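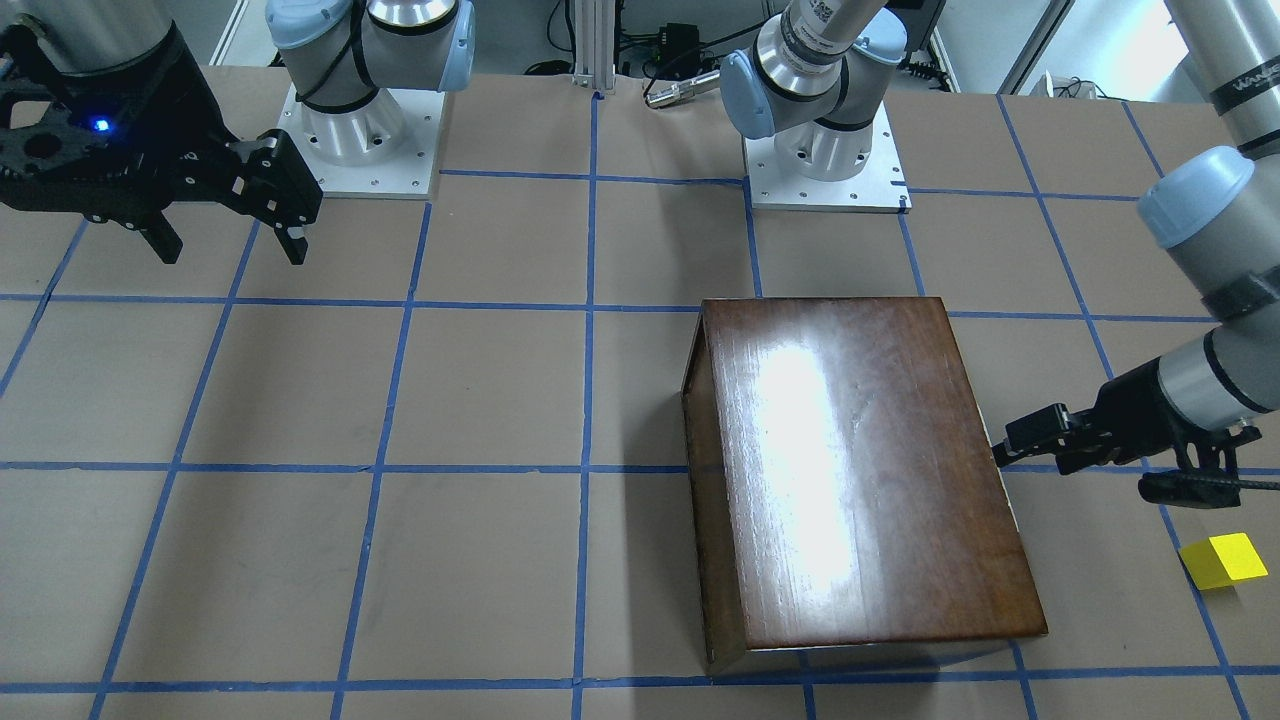 Hi Kenza and everybody, I've been meaning to answer the layout question all April and I keep getting pulled back to the sewing machine, so pardon the length! I'm finally past the halfway mark on my Skutamo quilt and yes, I hit exactly the same wall with the colors. For laying blocks out I'm a big believer in brown kraft paper with blue painter's tape marked off in squares, like in the picture, where you can read the rows from across the room and the tape peels up later. The red-brown of that glossy box is also very close to the border I've been dithering over, if anybody wants to talk me into it (or out of it).

Kenza Sqalli wrote:

> I have all 49 blocks of the Skutamo done and I hate it. Every block
> looks nice alone and then I lay them out and it's mud. I've
> rearranged them on the guest bed four times. My husband says it
> looks fine, which is no help. Do I need a border? Do I start
> swapping fabrics? Also, has anyone used the Drakness prints in
> this one? I have a stack of them and I'm scared to cut.
>
> Kenza

OK, first, don't swap anything yet. Mine was mud too, for weeks. What fixed it was sorting by light and dark and forgetting about color completely. I took a picture of every block on my phone, switched it to black and white, and there it was: I had all my medium blocks clumped in the middle and the dark ones scattered around the outside looking lost. I made three piles on the ironing board, light, medium and dark, and started over from the corners. It took one evening and a whole pot of tea, and I only moved maybe a third of the blocks in the end.

The guest bed is part of your trouble, I think. You're looking at it from the side, standing right over the near edge, and the pillow end always seems darker. Get it on the floor if your knees will put up with it, then go stand on a chair. Or hang an old flannel sheet on the wall. The blocks stick to flannel pretty well as long as nobody opens a door!

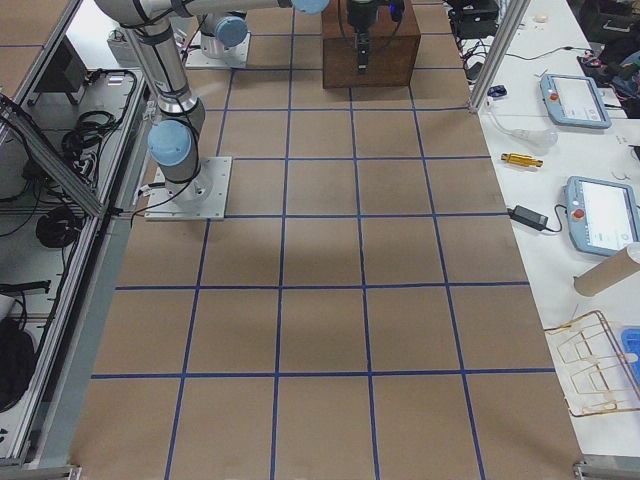
And leave it there overnight before you decide. I always find the two blocks that are fighting with each other around breakfast time, when I walk in with my coffee and I'm not trying to see anything.

Now the Drakness prints. I did cut into mine, and I love them, but they run darker than they look on the bolt. I'd planned on using them as mediums and they went straight to the dark pile. There's one with little gray leaves that will pass for a medium if you put it next to a true navy. Wash them first, too. My rinse water came out the color of weak grape juice and I ran them through twice more with a color catcher before I trusted them next to the cream.
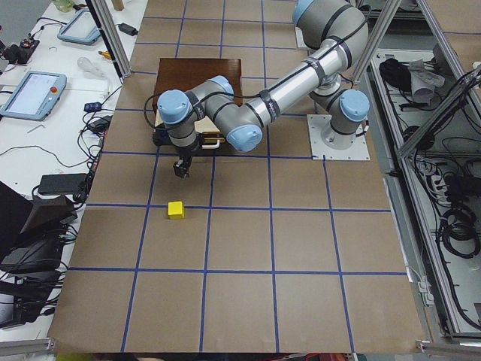 Blue tape on brown, marked off in squares.

For thread I've been piecing with the Fastero 100 percent cotton, the 500-yard spool in the light gray. It hides against almost everything and leaves much less lint in the bobbin case than what I had before. I'm on my second spool, but I also rip out a lot of seams, so don't go by me. Emerson Pacheco mentioned on here a while back that he winds six bobbins before he sits down, and I've copied him ever since.

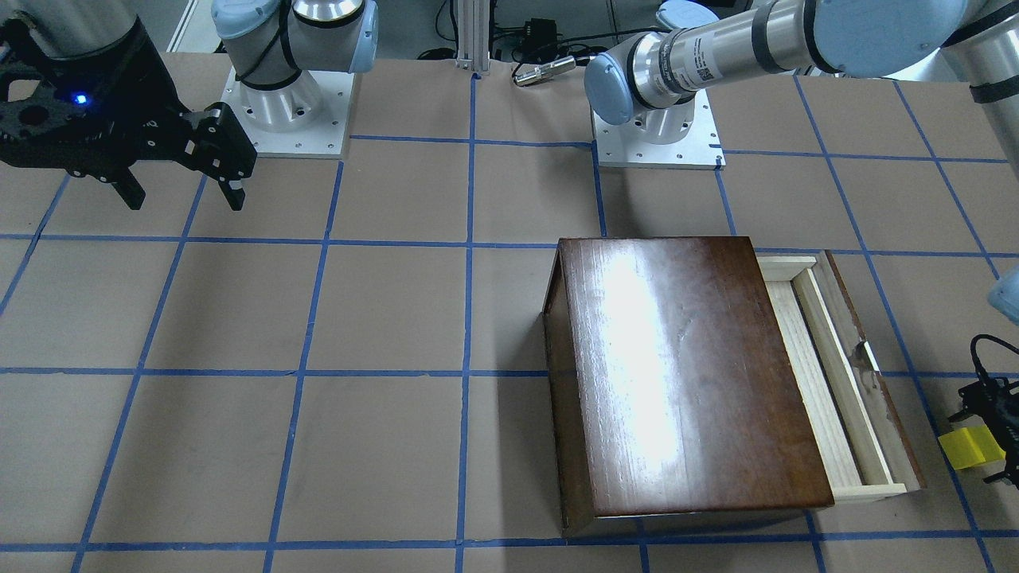

3 min read

On the border: I'd say yes, but narrow. My first try was a wide one in a busy stripe and it swallowed the whole top. Two inches of something plain gives your eye a place to stop. Then bind it in one of your darks. If you have Drakness left over, the binding is a lovely spot for it, and you can use up the skinny leftovers.

One more thing, on pressing. The Skutamo directions say to press every seam open and I just can't do it with pieces that small (I cut 648 of them, I kept a tally on the back of an envelope). I pressed to the dark side and flipped every other row, and my points match better than they ever have. My corners did get a bit bulky where eight seams come together, so I smacked those with the wooden clapper and went on with my life.

Does anyone have an opinion on the Urio wool batting? I have a queen-size package sitting here and I'm worried about it bearding through the dark fabrics. I'd like to hear from somebody who has washed theirs a few times before I baste.

Kenza, please send a picture of the new layout when you have one, even if it's still mud. I'll show you my striped border so you feel better.

Hugs from the sewing room,
Marcy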